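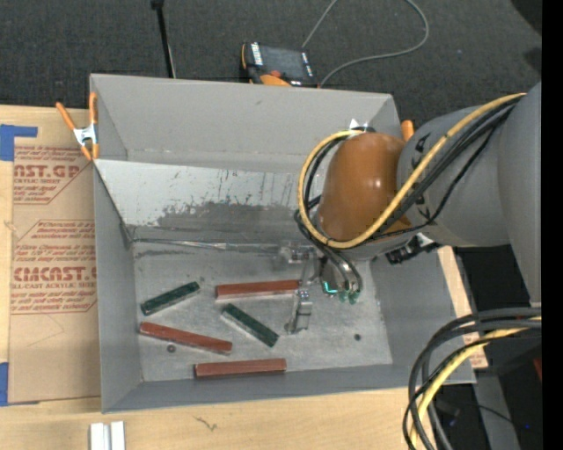

Week 3: Can machines do the chores yet?
Automation in Everyday Work, Purley evening course
Handout, February 2021

Last week we finished with the dishwasher, a machine that does one chore very well as long as a person loads it. Tonight we get to the loading!

Picking things out of a bin is the chore I'd like you to hold in your head all evening. A shop floor is full of it, and so is a kitchen drawer. The parts lie at any old angle, the walls get in the way of the arm, and lifting one piece can shift its neighbour — so the plan made a moment ago may already be wrong.

Two ways of holding on

Fingers need room on both sides of the part. Suction needs a flat, fairly clean face. Many cells now carry both, and choosing between them for each pick is a lovely problem in its own right.

A sum to try

The Drelach exercise asks for 600 picks in a shift. If a cell manages 80 picks in every hundred tries, how many tries does it need? Now suppose each miss costs a person 2 minutes. Would you still buy it?

Where we are

Plain blocks in a fixed bin: yes, often, and it's a joy to watch. Mixed cutlery: sometimes. A heap of damp washing: still very hard, and I find that wonderful — your hands are doing something clever every Sunday evening.

Reading for next week: the Drultimora notes, part 2, on folding. Bring a tea towel.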